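Two days at the Hokness ride weekend

I came home from Hokness with sore legs, a free water bottle and too many paper notes in my jacket, so I write everything down now before I lose them. Some people in our club asked me if the weekend is worth the trip. This report is for them, and also for me, because next year I will have forgotten where the good parking is.

For those who do not know it: the Hokness weekend is an open event in June for a children's hospice. On the first day there is a fair in the sports hall and a visit to the Prorkby workshop, where they build and repair bicycles for riders with a handicap. On the second day there is the charity ride itself. You can come for one part only, but the entry fee is the same, and all of it goes to the hospice, so I think it makes sense to stay for everything.

Getting there

The train stops at Isau, and from there it is 14 kilometers to Hokness on a quiet road along the river. I took my bicycle on the train and rode the last part. The road climbs only once, after the second bridge, and with a bag on the back you will feel it. There is also a bus, but the driver told me he takes only 2 bicycles, and when I saw the line of people with bicycles at the station I was glad that I did not wait.

If you come by car, do not follow the signs to the sports hall. The lot there is small and it was full when I passed. Go behind the swimming pool and leave the car on the grass. From there you walk through a small gate and you are at the registration tables.

Registration opened at eight in the morning. You show your confirmation, they give you a number for the handlebar, a wristband and a card for one hot meal. The card is made of thin paper. Mine was in my back pocket during the ride on the second day and the lady in the kitchen had to believe me that it once was a card.

The fair

I expected a big market with discounts, and it is a rather small thing. Maybe half of the tables belong to clubs and to local groups, the other half to shops. One club had a table only with maps, all drawn by members, with the places where you can fill your bottle marked in blue. I bought the one for the hills north of Isau. There was a saddle maker who lets you sit on a box of soft foam and then reads from it how wide your bones are. I have ridden on the wrong saddle for years, it seems, and I am still thinking about whether I want to pay for the right one.

The Odoi team had the biggest corner. Odoi is the company that gives the rental bicycles for the weekend, and you could try their long-distance model on rollers. I tried it for a few minutes. It is comfortable, the shifting is light, and the brakes were too sharp for my taste, but on rollers it is hard to say something serious about brakes. They did not push anybody to buy, and I liked that.

The hospice had its own table by the door. They had brought a book where riders can write the name of a person they ride for. I stood there for a longer time than I planned. When you have trained in the rain for weeks, you begin to think mostly about your gears and your average speed, and it was good to read those pages before the ride and not after it.

The workshop visit

The visit to Prorkby was the part I had waited for. They take groups of 12, and you must put your name on the list at registration, so do this first, before coffee. My group went at two in the afternoon. It is a short walk from the hall, behind the old dairy.

Inside it is smaller than the photos on their site make you believe. On the left side stand the frames which wait for work, each with a label. On the right side are the benches. They explained to us how they measure a new rider. It is not done in the way of a normal shop, where you stand against a wall. The rider sits, lies or leans, whatever he or she can do well, and they build the bicycle starting from that position. For one rider they had moved both brakes to a single lever. For another the steering was under the seat. We could try a hand cycle in the yard, and I want to say clearly that it is hard work. My arms were finished after one round, and a girl from a local club passed me while she was talking to her friend.

Questions were welcome. I asked about the waiting time and the answer was that it depends on the parts more than on the hands. A simple change is ready in a few weeks, a full new build can take most of a year. Part of the money from the weekend goes to the hospice families who need such a bicycle, so that they do not pay for the work. I did not know this before, and it should be written bigger on the website.

The evening

In the evening there was pasta in the sports hall and the briefing for the ride. The briefing was long. Please bring something to write with, because they read changes to the route aloud and they do not print them. This year a bridge was closed and we had to go around by the forest road. I wrote it on my hand, and the next morning half of it was gone.

I slept in the gym with a mat and a sleeping bag. It is free and it is warm, but people get up early and tires are pumped at half past five. Next time I would look for a room in Isau, even if it means riding those kilometers again in the morning.

The ride

There are two routes. The long one is for people who are stronger than me. I took the short one, 57 kilometers, and we started at seven. The first hour goes through flat fields and everybody goes too fast. I did it also, although I had promised myself to be calm. After the first food stop the road goes up in long curves, and there I paid for it.

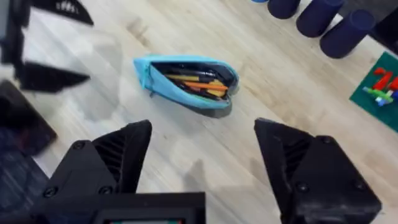
The food stops were well organized. At the first one there was bread with cheese, bananas and salted potatoes, which I had never eaten on a bicycle and will now always eat. At the second one they had run out of bananas when I arrived, but there was soup. The people there filled my bottles without asking and one of them pushed me the first meters up the hill, which is maybe not in the rules.

The forest road was rougher than they said at the briefing. With narrow tires you had to choose your line with care, and I saw a few riders at the side with a flat. I had no problem, but I would put on wider tires next time. After the forest you come out above the valley and you see Hokness with the church and the river, and from there it is almost all downhill. I stopped for a moment to eat my last bar and to let my hands rest.

On the last part the riders from the workshop joined the course. They start later, from a village on the way, so that all arrive together. I rode for a while behind three hand cycles, and again I could not really keep up on the flat. At the finish the families stood on both sides of the street with bells and pot lids. My time was slow. I did not care about it, but I wrote it in my training book anyway.

Some practical notes

The showers are in the swimming pool building, and you need a coin for the locker. The hot meal after the ride is served until three, and the line is shortest right at the beginning. The mechanics at the start repair small things for free, but they close their tent when the last group leaves. If something is wrong with your bicycle in the evening, go to them in the evening.

You can collect donations before the event through the page of the weekend, or bring them in an envelope. Envelopes go to the hospice table and you get a receipt by mail. Mine has not come yet, but they said it takes until July.

Dogs are not allowed in the hall. Children are, and there is a short course for them on the grass with cones and a wooden ramp.

I will go again. I would like to try the long route, if my knees agree, and I would like to bring more people from our club so that we can share one car and one place on the grass. Those who are interested can tell me at the next club evening. Registration opens in February and the list for the workshop visit is made only on the spot.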